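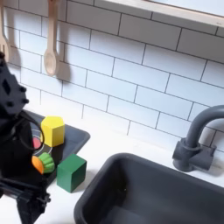
Week 6: Why we salt, soak and smoke

Welcome back! Last time I ran out of breath halfway through drying, so please read the last two pages of the June packet if you missed it. Tonight is salt, my favorite (sorry, vinegar people).

Start with water. Food spoils when tiny living things get comfortable in it, and they need water to do that. Salt pulls the water out and ties up what's left. You can dry-salt, which means packing the food in the stuff, or you can brine, which means floating it in salty water. Most kitchens did both, depending on the season and what salt cost.

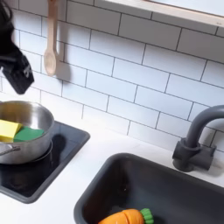

And cost matters more than you'd think! The Flelledholm account book for 1530 lists more salt than flour in the fall, and I still get a little giddy looking at that page. Compare it with Zornthorpe, a town right on the coast, where they boiled down their own and hardly wrote it down at all. Same herring, very different paperwork.

Smoke comes after salt, nearly always. It dries the outside and leaves a thin coating that slows spoilage – but on its own it won't keep a fish through winter. I've tasted the proof and I don't recommend it.

For next time
Read Nurmi, chapter 8, skipping the tables.
Bring one label from a salted or smoked food at home, and circle the salt.
Write half a page on this: if you lived in Zornthorpe, what would you trade your salt for?

Drurov's map of the salt roads is on the course page, and it prints best sideways.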